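Budget for the gloves

I have sat through a good many equipment meetings in my life, and I have a soft spot for them, I really do. There is always coffee, there is always somebody's spreadsheet up on the wall, and there is always one big number that everyone stares at. When a shop or a lab decides to buy robot hands, the big number is the hands. People argue over it for weeks, and then they sign, and then they come back in March asking where the rest of the money is supposed to come from.

My friend Da-eun Ham, who plans purchases for a small outfit called Zarkside, keeps what she calls the kitchen drawer list. It has gloves on it, and sponges, and plastic racks, and tape, and things to pick up and things to put them down on. She set aside 2000 dollars for the drawer last year and took a fair amount of teasing for it. I thought it was the most sensible line in the whole plan.

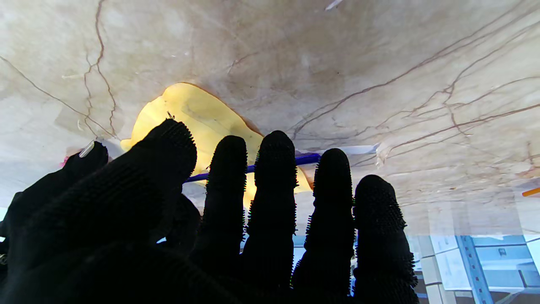 A gloved robot hand at the marbled surface, with a blue rod and something soft and yellow behind the fingers.

Look at how much of the work is ordinary stuff. The glove is knit, and covered in little nubs, and knit things are bought by the pair and worn out by the pair. I would plan on them the way my mother planned on dish gloves, which is to say I would always have the next ones in the house before I needed them. Da-eun orders 14 pairs at a time. Her old boss, Hyun-seo Koo, used to order two, and I remember the long afternoons that followed while everyone waited on a delivery truck.

Now, I know the other side of this, and I have some sympathy for it. A company like Grovberg would say that small items should come out of the general supplies account, where small items belong, and that a plan with gloves in it looks fussy. Maybe so. But the general supplies account is also where the printer paper and the light bulbs live, and I have never seen a robot hand win an argument with printer paper.

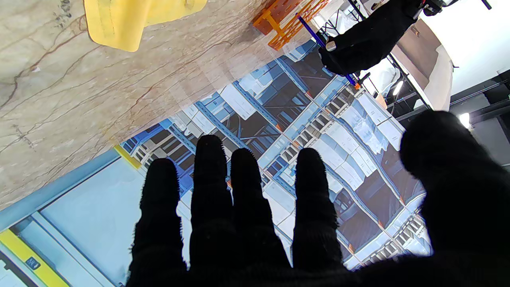 Two gloved hands at work, one holding the blue rod, with an orange rack on the far edge of the marbled surface.

Then there is the matter of the second hand. Plenty of first budgets are written for one, with the other penciled in for "next year," and I would gently push back on that. If the jobs you have in mind are two-handed jobs, price both hands now, along with the mounts, the cables, the floor space and a decent backdrop if you want one. It is a painful number to read out loud. It is easier to read out once, though, than to come back nine months later and explain to the same faces why you need the same amount again.

So my advice, for whatever it is worth, is to write the plan from the table outward. Start with what will be touched, go on to what will be doing the touching, and leave the glossy brochure in your bag until you have filled at least a page. And do put the gloves on their own line — with a quantity, and the name of the person who is going to order them.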